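Changes at the station

February 19, 2007

I found out last week that Ullow FM is dropping its evening music show and filling the slot with a feed from Forsyth. Ayanda Nkosi, who has hosted it for 12 years, will move to weekend mornings and keep doing the playlists for the daytime shows.

I have listened to that show most nights since I moved here. It ran from seven to ten and played things I would not have picked for myself. I wrote down the names of songs on the back of whatever mail was on the kitchen counter, and I still have a shoebox of those envelopes.

The station was bought by Fosex in the fall. They said then that the local shows would stay. The morning show has stayed, and so has the farm report. The evening slot had the fewest ads, so I can see how it looked on paper. Desach, the furniture store, was the only sponsor I ever heard after eight.

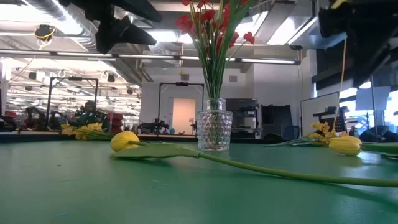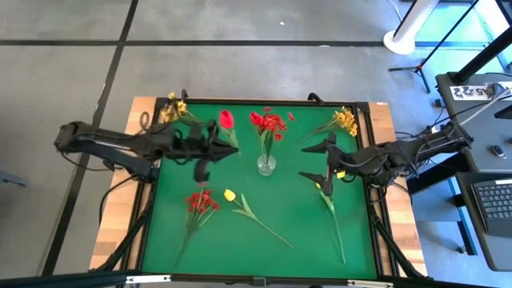 The last evening show is at the end of February, and Ayanda is taking requests for all three hours. I sent mine in by e-mail and got a short note back saying there were already 300 of them, so I don't expect to hear it. A few of us who know each other from the call-in segment want to send something to the studio that night. I suggested flowers. Red ones and yellow tulips would be fine with me, and artificial ones would at least last on a studio shelf through the rest of the winter. Someone else wants to send a cake. We will probably do both and split the cost.

As for the new feed, I heard a test of it on Tower Road in the car. It was the same 19 or so songs you get on every other station between here and the state line, with a recorded voice giving the time. The weather was for Forsyth.

I wrote to the station manager and said I would like them to keep at least one local night a week. I got a form letter. If you want to write too, the address is on their web page, under Contact. Mention the show by name - the letter I got back didn't.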